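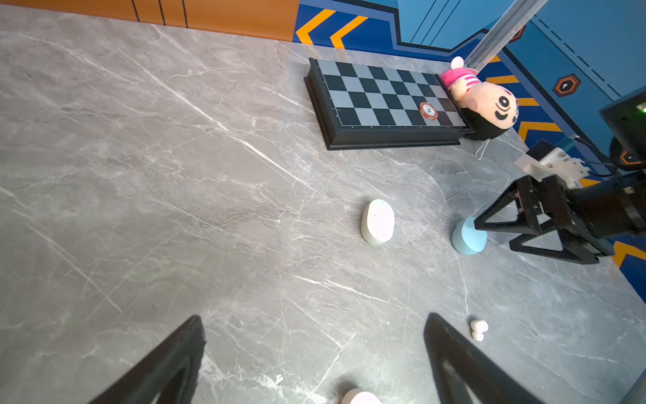
Hendelora Members' Forum > Automation in Service and Domestic Settings > Readiness for routine chores

Topic: Tidying of small personal items: position before the February review

Posted by T_Darwish (Moderator), 28 September 2024

Members are invited to comment on whether the working group should continue to list "tidying of small personal items" as a task not yet suitable for unattended machines. The category covers earbuds and their cases, game pieces, soft toys and similar articles left on a table at the end of the day. The present wording was adopted before two-armed systems were in common use among members. Please keep replies to the task itself.

Reply from zivko.angelovski

I would support retaining the present wording. Our facility ran 151 attempts at returning a pair of earbuds to their charging case. The machine completed 39 of them without assistance. Most failures occurred after the bud had been picked up, when it had to be turned to match the recess. An adult does this without looking. A completion rate of that order would not be acceptable for any paid service, and I do not see grounds for describing it as close.

Reply from lamduan_r

With respect to the previous contributor, the figure is of limited use without the conditions. Was the case already open? Was it held by a second arm, or free to slide on a polished surface? At Phetsri we found that steadying the case with one gripper changed the outcome considerably. I would favour splitting the category. Placing a poker chip in a tray and seating an earbud in its case should not share a rating.

Reply from zivko.angelovski

The case was open and unsupported. I accept that this is the harder condition. It is also the condition in which people leave them.

Reply from kodasow_workshop

Speaking for the shop floor, we have had a machine sorting fasteners into bins for 13 months and it has earned its place. Flat, rigid parts on a matte bench present little difficulty. Soft goods are another matter. Plush toys were brought in as a trial item and the gripper would take hold of the hang tag as often as the body. We do not object to the toy being put away by its tag, but the tags do not last.

Reply from E_Onsri

Has anyone costed this? The quotation we received from Latent for a two-armed unit came to $1,323 per month, excluding service calls. A casual employee clears the tables in our common room in a few minutes and also notices when something has been left behind that ought to go to lost property. I remain unconvinced that the question of capability is the one members should be answering.

Reply from T_Darwish (Moderator)

Cost is dealt with under a separate topic. Ms Rattanakul's proposal to split the category is noted, and I ask that she circulate draft wording for rigid, soft and close-fitting items.

Reply from lamduan_r

I will do so. I would ask Mr Angelovski to repeat part of his series with the case supported, if the time can be found.

Reply from zivko.angelovski

It can be arranged. I continue to oppose any change to the rating until the results are available.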